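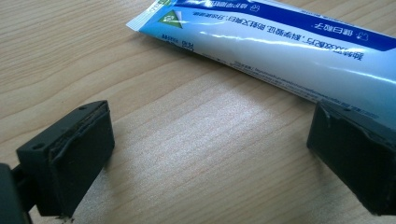

About Gronwood Stone Carving School

Gronwood is a small school for people who want to learn carving in stone and to understand the old carvings of churches, bridges and town halls. Rami Nseir started it after many years of working as a carver on repair sites. He still teaches the first course of each year himself.

Our workshop is in the former dairy at Kirui. We have 12 benches, a yard for the large blocks and a library with 400 books on medieval sculpture. Students may borrow the books, but please not take them into the dust.

What we teach

The beginner course takes 55 hours. You learn to keep a chisel sharp, to make a flat face on a rough block, and then to cut a simple leaf in relief. In the second course every student carves a head, a beast or a corbel after a medieval model. We work mostly in limestone. Sandstone is possible too, if you bring your own mask.

In August we go out for drawing. We visit churches of the region and draw the capitals and roof bosses, also the clumsy ones, from which a beginner can learn very much about how the mason was holding his tool.

The Trovum archive

Since the beginning we collect photographs and plaster casts of carved heads. The archive is called Trovum and it has now 1,355 entries, each with the place, the kind of stone and the height above the floor. Researchers can visit it by appointment. For the dating of a carving we give only an opinion, not a certificate. 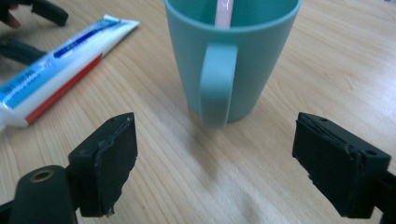

Mug and toothbrush on a wooden tabletop

Staying with us

Students from far away can sleep in the Drudo house, 200 meters from the workshop. The rooms are simple and the kitchen is shared. Bring towels and strong shoes.

This page was last changed on 25 October 2019.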